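Skokico Household Help
Home > Laundry & Fabric Care > Soft toys and plush

Can plush toys go in the washing machine, or is "surface wash only" there for a reason?

Posted by dimestore_attic
Member, Bridby

I have a tub of novelty plush that has been in the attic for years. Food shapes mostly, plus a few bears. They smell like attic. Every one that still has a tag says surface wash only, and I have wiped them down twice with a damp cloth and a little dish soap. They look fine now and they still smell.

My sister-in-law says the tag is there so the company doesn't have to give refunds, and that she washes everything on warm with the towels. I'm not sure I believe that, but I also don't believe a damp cloth does anything for a smell that's inside the stuffing.

I looked this up before posting and got the same list copied onto a lot of sites: pillowcase, cold, gentle, air dry. None of them say what the person washed or how it looked afterward. One also told me to add a scoop of Hultine fabric freshener, and it was a page run by a store that sells it, so make of that what you will.

What I want to know is:

Has anybody put a surface wash toy through a full cycle and had it come out the same shape?

Does red dye run? Several of mine are bright red with white parts, and that's my main worry.

Is freezing or baking soda worth the trouble, or is that one of those tips that gets passed around because it's free?

I have a top loader with an agitator and no dryer rack.

2,407 views
3 answers

thirdfloor_lint
Regular contributor

I've washed a lot of these for a church resale table and I'd say the tag is about half right. Which half depends on the toy.

The tag doesn't know what happened to your toy. It's written for the worst case, and the worst case is usually something you can check for yourself. Squeeze it all over before you decide anything. If you feel a hard box, a wire or a crunchy layer, leave it out of the washer. Crunchy can mean old foam breaking down, and water will make that worse. If there are pellets in the bottom, look hard at the seams, because a burst bag of pellets in a top loader is a long afternoon.

After that, the fabric. Short fuzzy pile on polyester usually washes all right. Long fur comes out ropey and I've never gotten it all the way back, whatever the brushing videos claim. Anything glued on, like felt eyes or a stuck-on patch, is a gamble. Sewn and printed pieces do better.

Then test the dye. People skip this and then blame the detergent. Wet a white cloth with cool water and a drop of the detergent you plan to use, press it on the red part somewhere out of the way, and leave it for 30 minutes. Don't just dab and look. If there's any pink on the cloth, that toy stays a surface wash toy and the tag wins.

The kind that worries me most is a strong solid color with a white label in the middle of it, like the ketchup bottle. The white shows everything, and once it goes pink I don't know of a product that brings it back without fading the red too. 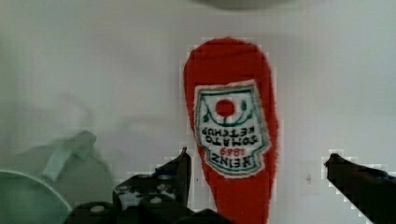

How I would do it in your machine

1. Do the dye test on each color, including the green if there's any trim. I've had green run when red didn't.

2. Sew up any loose seam first. A safety pin is not a repair.

3. One toy to a pillowcase, tied shut. Don't put two in together, and don't put a red one in with anything you care about.

4. Cold water, shortest gentle cycle, half the detergent you think you need. Leftover soap in the stuffing is its own smell. With an agitator I'd put a couple of old towels in for balance, spread around the drum.

5. Run a second rinse. I skip softener.

6. Squeeze it in a dry towel, don't wring it, and push it back into shape while it's wet.

7. Dry it in front of a fan, and turn it every few hours. The outside feels dry long before the middle does. If you put it away at that point you'll have a worse smell than the one you started with.

On the smell itself, I can't promise you anything. Washing has fixed musty for me most of the time. It has never fixed cigarette smoke, and I've tried three times on the same rabbit.

hultine_fan_650

Just use the dryer on high. I do mine for 40 minutes with a dryer sheet and they come out perfect, never had a problem. The tags are a scam. Freezing works too, it kills everything.

 Comment from thirdfloor_lint: Please don't do this with polyester plush. High heat can mat the pile and the fuzz doesn't come back. I have a bear that feels like a doormat on one side from exactly this.

 Comment from hultine_fan_650: mine were fine

 Comment from dimestore_attic: What were yours made of? And how old?

 Comment from hultine_fan_650: no idea, regular ones

porchlight_and_bleach
Member

I mostly agree with the first answer but I wouldn't start with the washer at all. You said they look clean. Then the only job is the smell, and you can try the dry methods first without risking the dye.

I was a doubter on baking soda. I tried it last October with two toys out of the same box, one in a bag with baking soda and one hung on the porch in the shade with nothing done to it. After four days I couldn't tell them apart, and both were better than before. So my opinion is that the air did the work and the baking soda mostly gave me something to vacuum. Two toys isn't much of a test, I know. I'd still hang them up first.

Freezing is for bugs, if you have them. I have not noticed it doing a thing for odor. Mine came out smelling like cold attic.

I also tried a Sial odor spray that a neighbor swore by. It smelled of lemon over attic for a week and then just attic. Save your money.

If a week of moving air doesn't fix it, wash one toy you don't care about, all the way through the steps above, and let it dry completely before you judge it. Don't do the whole tub on the strength of what strangers say, me included.

 Comment from dimestore_attic: This makes sense to me. I did the cloth test on the red ones tonight. One left a faint pink smudge after the full wait and nothing at all at first, so I'm glad I didn't go by the quick dab. That one is going on the porch. I'll wash the ugliest bear and see what comes out.

 Comment from thirdfloor_lint: Check the bear's nose before it goes in. If it's glued, tape won't hold it.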